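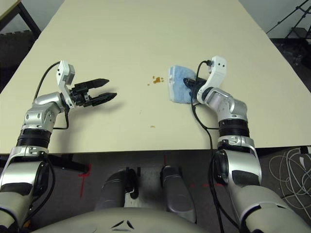
How to Run a Table-Wiping Trial You Won't Have to Run Again

Wiping a table is a chore most of us learned at six and have been doing badly ever since. Give the same chore to a robot with two arms and you will want rules, mostly for the people standing near it. What follows is our house procedure for wiping trials. It took us 729 trials to write, and the first 200 were thrown out for reasons you'll be able to guess by the time you reach step 4.

It assumes you have a two-armed robot, a table, a wiping thing and some patience. If you're short on patience, start with a smaller table.

Before you start

Write down what "clean" means. Do it before the first trial, in one sentence, and have someone else read it back to you. Ours says: "No mark visible to a person standing at the front edge under the room lights." Greer Hepburn wanted "under any light," and we'd still be wiping if she had won.

Write down what the robot must not do as well. Ours must not lift the wiping hand above the agreed height, must not reach past the far edge, and must not cross the arms unless the trial sheet says so. Keep the list short enough to fit on the sheet. Our first one ran to two pages and was obeyed about as well as you'd expect.

Step 1. Mark the floor

Use tape in a color that shows up against the floor. Put marks where the robot goes and where the table goes, and use proper corners or crosses. A single straight line tells you that something once stood somewhere along it.

Leave the old marks down only if you're still using them. When a layout is retired, peel it the same day. We once ran a whole morning lined up to the tape from a job called Undis, which had ended in February.

Step 2. Learn your table

Every table has marks that aren't your stain. Wipe it by hand, look it over from the robot's side, and note whatever stays put. These are the table's own and the robot isn't to be blamed for them. Tape the note to the trial binder, where the next person will at least have to move it to ignore it.

Step 3. Make the mess

Same stuff, same amount, same spot. Use a dropper and a paper template, then take the template away. Splashes count as part of the mess. If small spots land well outside the main one, write that down and leave them alone. Dabbing up a stray drop with your sleeve is called data cleaning, and we don't do it. 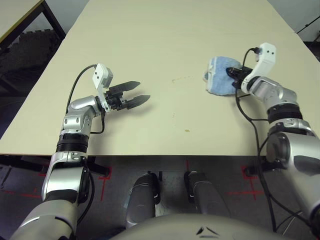 OSTANCE, October 2018

We added the next two steps this month, after comparing notes with the group at Meireles, who had come to nearly the same rules by way of completely different mistakes.

Step 4. Stay out of reach

Before the arms move, everyone steps back past the reach of both of them. That includes the idle one. An arm that has no job in this trial is still an arm with power going to it, and it doesn't know that you think of it as furniture.

One person holds the stop button and does nothing else. No notes, no phone, no coffee. Say "clear" out loud and wait for every other person in the room to say it back. You'll feel silly for the first 20 trials or so, and after that you'll feel silly when somebody skips it.

Check the cables at this point too. Each one needs enough slack for the arm's full travel and not so much that it ends up in the wipe.

Step 5. Set the grip, then leave it

Put the wiping thing in the gripper the same way each time, folded the same way if it folds. Decide how much sticks out past the fingers and put that on the sheet. If the grip comes out ugly, open the gripper and redo it before the trial starts. Once it has started, you live with it.

The other gripper stays open and empty unless the sheet gives it something to do.

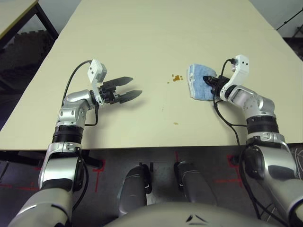

Blue cloth in the right gripper, left gripper open, stain still on the table.

Step 6. Score it cold

The person who ran the robot doesn't score the table. Mirta Núñez does most of our scoring, and she asks to be out of the room during the wipe so she can't be charmed by a good-looking stroke. The score is clean, not clean, or stopped. There's no "nearly." We had a "nearly" for a while and it became the most popular grade in the building.

A stopped trial is kept and logged like any other. Give the reason in plain words: "cloth slipped," "I sneezed on the button."

Step 7. Change the cloth

Swap it on a schedule, and don't wait until it looks dirty. The cloth always looks fine to whoever would have to go and get another. We order in boxes of 500, which sounded like a lifetime supply.

How many trials?

More than you planned. For the Cledard table we settled on 520 and wrote the number down before starting, so that we couldn't stop early on a lucky streak. If you have to cut the number, cut it on paper first, with the date and your initials, and then go peel up some tape.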